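This site uses cookies to remember your login and your font size. Accept | Settings

EDU 442: Curriculum Design for Working Teachers
Handout 3: Writing a Unit Backwards
Instructor: Li-hua Kuo

Last updated: June

Read this before the workshop. Those who read it afterward tend to write their unit plans twice.

1. Where units go wrong

Most of us were taught to plan in the order things happen. Monday-morning activity first, then another activity, then a quiz to find out what all that was for. The quiz is usually written the night before, by a tired person, and it asks about whatever was easiest to put in a blank.

Backward planning flips the order. You decide what a student should be able to do at the end, then what would convince you they can do it, and only then what happens in class. Wai-kit Chien, who taught this course before me, called it "packing for the trip after choosing the country." He also lost his luggage a lot, so take that as you like.

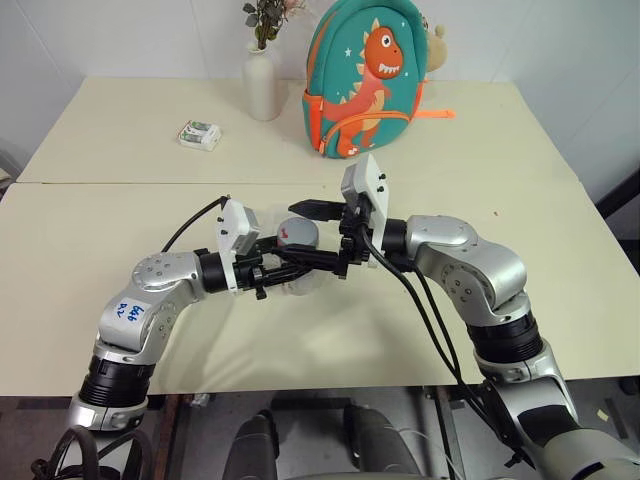

2. Writing the goal

A goal names something a student does, in words a parent could read at a bus stop. Compare:

Weak: Students will understand fractions.
Better: Students will compare two fractions with different denominators and explain how they know which is larger.

"Understand," "appreciate" and "be exposed to" are banned in this course. Students can be exposed to fractions the way they are exposed to pollen. We'd like a little more than that.

Keep it to 4 goals per unit. I have seen a plan from the Drirkbridge district with 40. It covered everything in the standards document and several things in the weather. The teacher had a three-week unit to do it in.

3. Choosing the evidence

For each goal, write down one piece of student work that would persuade a skeptical colleague. If you don't have a skeptical colleague, borrow mine (Pui-shan Poon, room next to the copier, free most afternoons).

Some questions she will ask:

- Could a student pass this by memorizing your example?
- Could a student who knows the material fail it by misreading the directions?
- Are you grading the thinking or the poster board?

The last one hurts. A good-looking poster about the water cycle is mainly evidence of a household with markers. If the goal is explanation, ask for an explanation, spoken or written, and let the poster be plain.
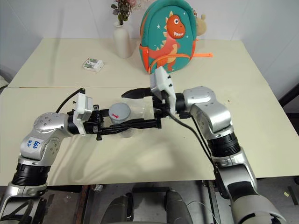 You will also want something smaller along the way. One check per week is plenty: a short problem at the door, a two-sentence summary, a show of hands if you are desperate. Look at the results before planning the next lesson. Collecting exit slips and leaving them in a tote bag until summer doesn't count as formative assessment, though it is very widely practiced.

4. Now the activities

You may finally have your fun. Take your favorite lesson and hold it up against the goals. If it serves one, keep it. If it serves none, you can rewrite it, move it to another unit, or admit it is a treat and schedule it as one. Yuk-lan Hsiao kept her egg drop for years on the third option, and her students still mention it.

5. For the workshop

Bring one unit you have already taught, preferably one you are slightly ashamed of. Bring the final test or project too. We will work in groups of 3, trade units, and try to guess each other's goals from the test alone. Tempers have been known to fray over this part. There will be crackers.

Drafts go to King-fai Chu by 5 p.m. the day before, as a document and not as a photo of a document.

Questions about this handout: see the course office | © EDU 442 course staff | Back to top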